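Call for participants: hand-held gripper sessions, Meltmont shared workshop

Posted 30 Mar 2026

We are looking for people to record short pick-and-place tasks with a hand-held gripper at the Meltmont workshop. The recordings will be used to train a small tabletop arm that three of us are building in our spare time. The arm is called Flatano. It has a working base and shoulder, and the wrist is being rebuilt for the second time.

You do not need any background in robotics. You need one steady arm, enough patience to repeat the same motion many times, and a willingness to say so when something feels wrong in your hand. Left-handed people are especially welcome, as almost everything we have so far was recorded by right-handed members.

What you will do

A session lasts 60 minutes with a break in the middle. You hold the gripper and wear a small unit strapped to your forearm. You pick up an object, move it to a spot that Gus Nguyen-Tran calls out, and let go. Then you do it again. Most of the objects are small household things and most of the work takes place in or over a tray. Please work at your normal speed. Very slow, careful motions are hard for us to use, and so are fast ones.
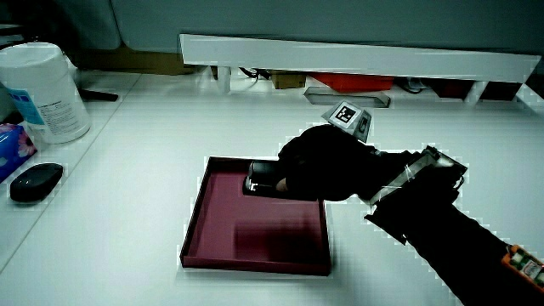
The tag block on top of the gripper has to stay in view of the camera, so you will be asked to keep your elbow out and avoid leaning over the table. Gus will show you how in the first few minutes. It takes most people a couple of tries. If you drop something, leave it where it lands and wait for the next call.

Wear a plain long-sleeved shirt, dark if you have one. Take off watches and bracelets. There are wipes at the table for cleaning the gripper handle between people.

How much we need

The goal is 4,000 usable picks by the end of May. We have 266. A first-time participant usually gets through roughly 200 in a session, though a good share of those get thrown out for one reason or another, and that is fine.

Pay

We pay $25 per session, in cash or as credit toward workshop fees. You are paid for the hour whether or not the recordings turn out usable. Parking behind the building is free after 5 p.m.

Who can take part

Adults 18 and over. You should be able to sit or stand at a table for half an hour at a time. The table height can be changed, so tell us ahead of time if you use a wheelchair or need a certain setup. Please skip this one if you have a wrist or shoulder injury that bothers you when you lift things.

What we keep

We keep the video of the table, the position of the gripper, and your session number. Your face is not recorded. Voices are removed before the files are saved. You can ask us to delete your session up to two weeks after you record it.

To sign up

Leave a note for Tamsin Yazzie at the Meltmont front desk with your name, a phone number, which hand you use, and two evenings that work for you. Tamsin will call to set a time.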